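Week 4 handout – Still life and the problem of the ordinary object
Tutor: Olga Villanueva
Updated 05/06/2026 (fixes the reading list, sorry, page numbers were wrong before)

Before class: read the Sutherland chapter. All of it this time. It's short.

1. Recap

Last week – why still life sat at the bottom of the ladder. History painting on top, then portraits, then scenes of daily life, landscape, animals, and down at the end fruit and pots. Reason given at the time: no action, no moral, only copying. Keep this in mind, we'll come back to it with the exam question.

Also last week: the word itself. From the Dutch, stilleven. The French went with nature morte, dead nature. Very different flavor. Which one a writer picks often tells you what they think of it.
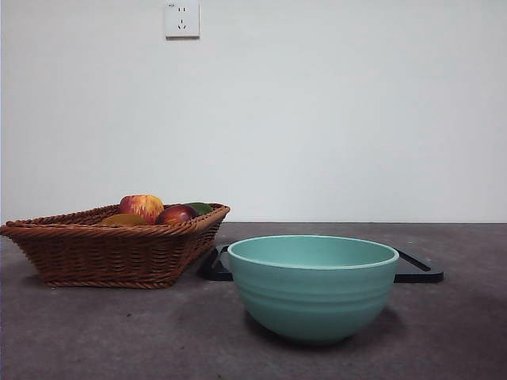

2. Two traditions (simplified, yes I know)

North: plenty. Oysters, lemons half peeled, silver, glass. Rich buyers, trade goods, showing off. But also the warning – the watch, the skull, the candle just gone out. Vanitas. You enjoy it and you feel bad about it.

Spain: the bodegón. Fewer things, harder light, dark behind. Vegetables hung on string. Kitchen food, not banquet food. Monks' meals, some writers say – Sutherland thinks this is overdone and I agree with him mostly.

Don't write in your essays that one is "religious" and the other is "not". Both are, sometimes. Give me a particular painting.

3. Chardin

The one everybody should look at for ten full minutes. Copper pot, eggs, a glass of water. What changes with him:
– edges go soft, things sit in air
– the same few objects come back for years, moved an inch or two
– very little story

Diderot loved him and had trouble saying why. Handy for you, because you will too. "Magic" is the word he falls back on. Try to do better than magic.

4. Setting up (for those doing the studio option)

Heikki Vainio takes the studio group. His notes, typed up by me so blame me for mistakes:

One light. Turn the others off, even if the room feels gloomy.
Start with three things or less. Most people start with nine and spend the whole session on arrangement.
Overlap something. A row of objects that don't touch looks like a shop.
Look at the gaps as hard as at the objects. Draw the gaps first if you get stuck.
Mark where your feet are with tape. You will move, everyone moves, and then the ellipses go wrong.
Decide early where the back edge of the table goes. High edge – you're looking down, more surface, flatter. Low edge – objects stand up against the wall and get bigger, more like portraits.
Squint. 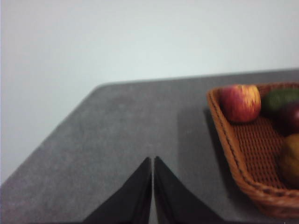

5. Modern end of the story

Cézanne: tilts the table, two viewpoints at once, apples that don't recieve light so much as get built out of patches. Props things up under the cloth. Slow worker – the fruit went bad.

Morandi: bottles, boxes, dust. Same studio in Bologna for decades. Painted some of the bottles before painting them, if you see what I mean, so the shine was gone. Compare any early one with something from the fifties.

Optional: Sointu Riihimäki's essay on shelves, in the Saltley reader. Good on why domestic objects got taken seriously so late. Covers 1926 onward, a bit heavy on theory in the middle, skip to the last part if pressed.

6. Short writing task

500 words, one painting, one object in it. Not the whole painting! Last year half of you gave me the whole painting. Say where the light comes from, what the object touches, what you think it weighs. Artist biography is not needed and won't get marks.

Hand in on paper to the box outside my office. Casimiro Barroso is second marker, he dislikes adjectives, you've been told.

7. For the exam

Likely question, in some form: "Still life is the least important of the genres because it has nothing to say. Discuss." You get 90 minutes for two essays so dont plan for longer than ten. Use one northern, one Spanish or French, one after 1900.

Next week: trompe l'oeil, letter racks, flies painted on frames. Bring the printed sheet, I won't have spares.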